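Gripper keeps losing the bottom cylinder in simulation. Is it really a friction problem?

Harsh Rastogi
Posted September 2020

I have a two-finger gripper picking gray cylinders out of a green channel feeder, bottom one first. In simulation it fails 26 times out of 269. The fingers close, the arm lifts, and the part stays behind or drops on the way up. The Kutitz support desk told me to "increase friction" and closed the ticket. I did that and got the same failures. I don't buy it.
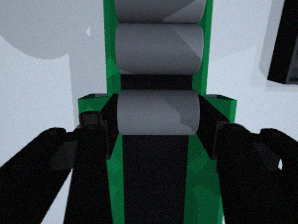 Wrist view in the simulator, brackets at either side of the lowest cylinder.

Before we let this anywhere near the real Givby cell, I'd like to know whether I'm chasing a real fault or a bug in the physics.

Emília Krajčí

I wouldn't trust the friction story either. Look at where your fingertips overlap the shoulders of the channel. If the brackets touch the green part before they touch the cylinder, the controller may read that as a good grip. Log the contact pairs, finger to channel and finger to cylinder, and compare the failed runs with the good ones. Then raise the grip height a little and run the same seeds again. Don't change friction at the same time or you'll learn nothing.

Branislav Štěpánek

Simulators always do this. Just test on the real thing at low speed.

Otakar Pešek

Please don't, at least until you've set a force limit. Ours jammed against a feeder wall at "low speed" and bent a finger. Emília's check is worth doing, but I'd also look at your time step. We cut ours by a factor of 10 and half the drops went away. The other half were real, and a pass rate over 4,000 runs hadn't told us which was which.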